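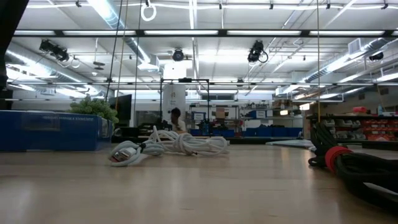 Search tickets Enter keyword or ticket number

Ticket 486
Arm stops with overload fault when lifting cable bundles from bench
Product: Dakatico bench arm, cable handling station
Site: Avdale
Opened by: Eulalia Daza
Assigned to: Zoltán Szekeres
Priority: High (raised from Normal)
Status: Closed
Opened: 19 November 2021

Eulalia Daza
The arm on the cable bench stops partway through the lift and shows "joint 4 overload." It happens with the black cable held by the red strap. The white coils pick and place with no trouble. Clearing the fault lets it run again, but it faults on the next black bundle, usually at the same height. The program was not changed before this started. We did swap the gripper fingers for the longer set the day before.

Zoltán Szekeres
Please send the controller log and the payload settings page. Does the arm hold its position when it faults, or does it sag? Please also check that the finger bolts are tight. Power off at the wall first, don't rely on the pause button.

Eulalia Daza
Log and settings attached. Bolts are tight. It sagged a little the last time and the bundle slid out of the fingers onto the table. Daithí was reaching across to move the blue box and the cable landed next to his hand. He is fine. I have stopped the station and put a tag on the switch.

Zoltán Szekeres
Thank you, leave the tag on. I have raised this to High and copied Gisela Sosa for the safety record.

From the settings page, the payload is still the value for the short fingers, and the tool length was not updated either. The long fingers put the load 100 mm farther out than the controller expects. That would explain the overload on the heavier bundle. It does not explain the sag. The brake should catch as soon as the fault trips.

Gisela Sosa
Daithí, were you inside the marked area while the arm was moving, and was it in reduced speed?

Daithí Nic Giolla
Yes to the first. I thought it was in reduced speed. The pendant said so before lunch, but I didn't look again.

Gisela Sosa
The log has it at full speed. Somebody restarted the controller in between and it comes back up in normal mode. I've recorded it as a near miss. Until this ticket is closed, no hands on the bench while the arm has power.

Zoltán Szekeres
Brake test please, Eulalia. Service menu, joint 4, "hold test," no load in the gripper. Keep everyone back from the table.

Eulalia Daza
Joint 4 failed. It took almost 300 ms to hold. I ran the other joints too and they passed.

Zoltán Szekeres
Out of limits. The brake needs replacing. I'm sending Vega Bustamante with the part. Do not run the station with light loads in the meantime, white coils included.

Vega Bustamante
On site. Replaced joint 4 brake. The old one had a worn disc and some grease on the face, seal above it was weeping, so I replaced the seal as well. Entered new payload and tool length for the long fingers. Changed startup mode to reduced speed. Ran the hold test six times, all passed. Then black bundle lifts with nobody at the bench. No overload, no sag.

One thing left over: the strap can turn in the fingers if the bundle is picked by one end. Different problem from this one. Eulalia is moving the pick point closer to the strap and will open a separate ticket if it still turns.

Gisela Sosa
Near miss closed on my side. The finger change sheet now has a line for payload and tool length, with a signature. Tag can come off.

Eulalia Daza
Tag removed, station running. OK to close.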